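Tire pressure light stays on after swapping to winter wheels

Posted in Wheels, Tires and Sensors

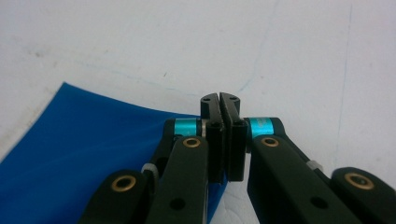
I put my winter set on in February, later than I should have, and the tire pressure light has been on ever since. The winter tires are on their own steel wheels with their own sensors. The sensors are Trorna, the kind that are sold as already programmed, and I bought all four together from a shop called Hamska. The car is a compact wagon with 17 inch wheels in summer and 16s in winter.

When I start the car the light blinks for a minute or so and then stays on solid. All four tires are at 33 psi cold, checked with two gauges. I drove 273 miles over two days, mostly highway, hoping the car would pick them up by itself. No change. The dash screen shows dashes where the pressures should be for both rear wheels. The fronts show numbers that look right.

I have a cheap code reader but it only does engine codes. Before I pay a shop to look at it I'd like to know if this is a sensor problem or a car problem, and if there is a relearn procedure I can do at home. The owner's manual just says "see your dealer."

Posted by wagonfloor

----

Blinking first and then solid means the system can't hear one or more sensors. If it came on solid right away with no blinking, that would be low pressure. So your air is fine and you can stop checking it.

Two out of four working tells you the receiver in the car is alive. What's left is one of these:

The rear sensors are asleep. New ones are often shipped in a storage mode and some need a trigger tool, or a quick drop in pressure, to wake up. Let 8 or 10 psi out of one rear tire, wait a couple of minutes, air it back up and go for a drive. If that wheel shows up on the dash, do the same on the other side.

The rear sensors are the wrong frequency. There are 315 MHz and 433 MHz versions and they look alike from the outside. Mixed boxes happen. You can't fix that with a relearn. The sensor has to be changed.

The car has the old IDs stored for the rear. Some cars learn new IDs while driving, some need to be put in learn mode with a tool, and some need the numbers typed in through the diagnostic port. You didn't say the make or year, so I can't tell you which one you have. The fronts being picked up makes me think yours learns by driving, but I wouldn't bet on it.

One more thing to try, and it's free. Where are your summer wheels? If they are in the back of the wagon or in a garage right next to where you park, the car can pick up those sensors and get confused. Move them well away and drive for 20 minutes above 30 mph.

If none of that works, a tire shop can read each sensor from outside the wheel with a handheld tool. It gives the ID, the frequency and the battery state. It's a five minute job. Ask for the readout on paper, then you have something to show the seller.

Posted by Cheung_Garage

----

Mine did this. I put tape over the light

Posted by dk403

----

I'd go straight to having them read. I had a set on my last car where one sensor was dead out of the box, and I wasted most of a month on relearn drives.

I use a Drornell handheld now. It does the wake-up and shows the ID, but it won't write to the car on every model, so check the list for yours before buying one. If you swap wheels twice a year it's worth having. For a one-time fix, let the shop do it.

Also, write down the sensor IDs before tires go on next time. They're printed on the body of the sensor, and once the tire is mounted you can't see them without breaking the bead. I keep mine on a card in the glove box with the wheel position next to each one.

Don't drop the pressure too far if you try the trick above, and don't drive on it while it's low.

Posted by northlot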